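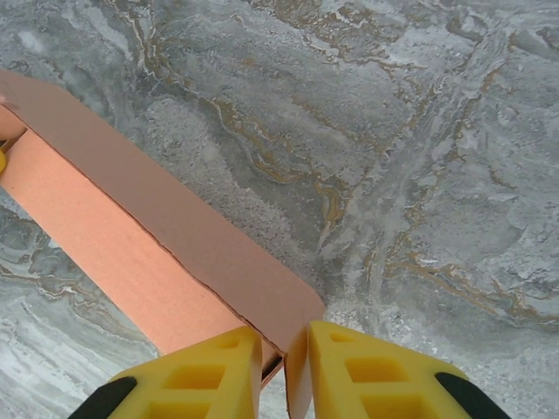 Wagner Sales would prefer that people stop asking for the old installer back. The request still comes in most weeks, he said, and the answer has been the same since the spring: Rennie 13 installs from a single file, and the three-part setup that came with earlier versions is gone for good.

Rennie is a desktop file manager for people running older hardware. Sales has maintained it for six years, first alone and then with the desktop group at Likdale, where he now works full time. We spoke by phone one morning in June, shortly after the second round of fixes for the new version went out.

The biggest change in Rennie 13 is one most users won't see. The old indexing code, which kept a list of every file on the drive and rebuilt it at each startup, has been replaced with a component called Kovov. It writes down changes as they happen.

"The old way was fine when people had small drives," Sales said. "Then we started getting reports from users with two or three big disks attached. They would start the machine, go make coffee, and come back to a window that was still gray."

Work on Kovov took 15 months. Sales had planned on half that. The first version lost track of files that were renamed while the program was closed, and fixing it meant throwing out most of what had been written.

"I had it down as a small bug," he said. "I worked on it for two weeks before I admitted the design was wrong. After that it went faster."

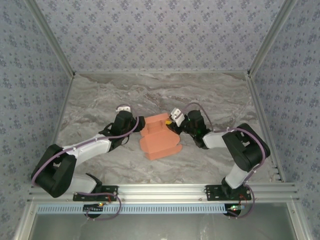
Likdale Desktop Software Group

The public test drew 627 reports. Many were duplicates, and a good number concerned the icons, which had been redrawn at the same time. Sales said he would not combine the two jobs again. Testers who disliked the new icons wrote long messages about them, and reports on lost bookmarks or failed copies got buried underneath.

One of those buried reports turned out to be serious. Copying a folder with more than 200 items to a network drive could stop partway through without an error message. A tester had described it clearly in the first week. It was read in the fifth.

"That one is on me," Sales said. "The report had everything in it, the steps, the log, the drive type. We have a label for data loss now and those get opened the same day."

Users of the Lestimier theme pack will have to wait. The pack relies on a drawing method that Rennie 13 no longer includes, and its author has not said when a new release will be ready. Until then the program falls back to the plain theme and keeps the old settings in a separate folder. Sales advises leaving that folder alone.

Asked about a tabbed view, which has been on the request list longer than anything else, he said it is being worked on but has no date. The split view needs to be rewritten first.

"People tell me it's just tabs," he said. "It touches every window in the program. Drag and drop, undo, the keyboard shortcuts. I'd like to do it once."

The next update will be a small one. It restores the option to hide the status bar and corrects the sort order for file names that begin with a number. Settings from version 12 carry over on first start, though custom keyboard shortcuts should be exported beforehand from the Tools menu.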